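By December I had two grippers, one opinion about each, and a boss who wanted a winner by Friday.

"Iltura or Bayram?" Rhonda Bergeron would ask, every single time she passed my door. Rhonda ran the whole second floor of Pulstead and she did not care for the word "depends."

The Iltura fingers were gorgeous, I'll say that (I kept a spare one in my coat pocket like a lucky coin). They'd pick up a strawberry as if they were apologizing to it. Then you'd hand them a lemon and they'd sort of shrug! The Bayram set went the other way. Lemons all day long, 460 good picks out of 470, and I still dreamed at night about what it did to the plums.

So Thursday I stayed late with a cold burrito and ran them both again, 100 tries on the bowl, and I talked to the arms the whole time, which I'd sworn to my sister I had quit doing.
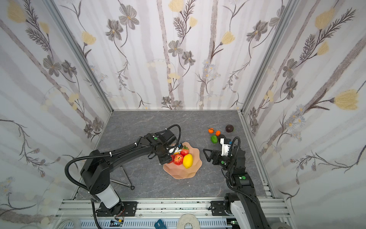
"Come on, sweetheart," I said, and I heard the door click, and there was Rhonda in her snow boots, holding two coffees.

"Which one's sweetheart?" she said.

I thought about it longer than I should have. Then I took the coffee and told her it was the one on the left.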